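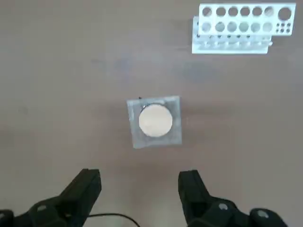

Bench robot kit for small labs goes on sale after spring trial

7/19/23

Trostus has opened orders for Arby, a benchtop robot kit made for small labs that handle a lot of fiddly little items and don't have room for a big enclosed machine. The kit comes with an arm, a two-finger gripper with a small camera mounted by it, and the software to teach it new jobs. It costs $2156, and the first batch is 200 kits.

That price is going to turn heads. Plenty of teaching labs and water testing shops have looked at automation over the years, seen the quote and gone back to doing everything by hand. Arby costs less than many of them spend on a decent balance, and it sits on an ordinary table with a clamp and one power lead (the arm weighs little enough for one person to carry in from the car).

What makes it fun to follow is the kind of work Trostus has picked. Moving big plastic plates from one spot to another is old hat. Arby is being pitched for the awkward stuff: thin packets, flat discs, little glass vials, and racks with holes only slightly wider than the tube that goes in them. Clear plastic and clear glass are hard for cameras to pick out on a bench, and a packet that wrinkles when you touch it never looks the same way twice. Trostus says it spent most of its development time on exactly these things, and it shows in the list of starter jobs that ships with the kit. 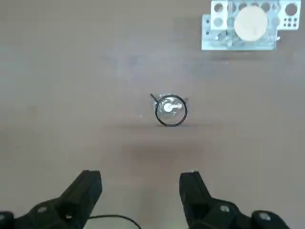
A glass vial ahead of the gripper fingers, with a cream-colored disc resting on the test tube rack.

The company ran a trial starting in March at Prendumcombe, a shared lab space where several small outfits rent benches by the month. Two kits were set up there and left in for the whole run. Users taught the arm by guiding it through a job by hand a few times, then letting the software try it with things moved to slightly different places. According to Trostus, the two arms got through 2000 pick-and-place attempts during the trial, on everything from filter discs to sample vials. The company has promised to post the full log, failures included, on its support pages, and good for them! Makers of low-cost arms usually show you one clean video and leave it there.

Feedback from the trial led to a few changes before launch. The fingertips now have a flatter top and a narrower tip, so they can get in close to a rack without bumping the neighboring tubes. The release motion is slower by default. There is also a new pause button in the software that holds the grip while you reach in and straighten something, which trial users had asked for more than anything else.

Arby isn't fast, and Trostus doesn't pretend it is. A practiced person will beat it easily at loading a rack. Where it could really earn its place is in the long dull stretches, when someone would otherwise be standing at the bench moving one small thing after another all afternoon. It is also not sealed or rated for hazardous samples, so labs that need that will have to look elsewhere for now.

Granström, which already supplies racks and glassware to many small labs, will handle shipping and repairs. It will also sell spare fingertips in pairs, and it plans a softer set for thin-walled glass later in the year. Drawings for the fingertips are free to download, so anyone with a 3D printer can have a go at their own shape, and a couple of the Prendumcombe users have already shared theirs.

Each kit includes the arm, gripper, camera, table clamp, cables and a year of software updates. A laptop is not included. Orders are being taken through the Trostus site, with a limit of two kits per lab until the first batch is gone.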